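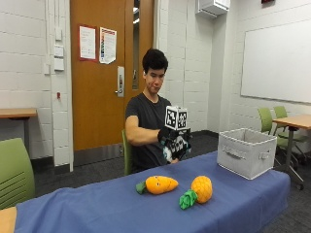

Kenneth Rennie asks whether the descaling light on the Wanddale dishwasher can be cleared without running the full program. It cannot. The light goes out only when all stages in Section 8 have been completed in order.

8. Descaling the Appliance

Before you begin

Remove all dishes and both racks. Check that the drain hose is firmly attached and that the water supply is turned on. Use liquid descaler only – powder may block the spray arms.

CAUTION: Wear rubber gloves when handling descaler. Keep children and pets away from the appliance until the program has ended.

Procedure

1. Turn off the appliance and wait for the display to go dark.
2. Lift out the filter, rinse it under running water and put it back. Turn it clockwise until it locks.
3. Pour 500 ml of descaler onto the floor of the tub. Do not use the detergent dispenser.
4. Close the door and turn on the appliance.
5. Hold down the Rinse key for three seconds. The letters "dE" appear on the display.
6. Press Start. The program takes roughly three hours.
7. When the signal sounds, open the door and wipe the seal with a damp cloth.
8. Run one Quick program with the tub empty before washing dishes again.

NOTE: If the power fails during descaling, the program resumes at the point where it stopped. Do not add more descaler.

NOTE: On Trestenitz models, the Rinse key is marked with a water drop.

If the light remains on after step 8, repeat the procedure once. If it is still on, contact a MacLeish service center and have the serial number ready – it is printed on the inner edge of the door.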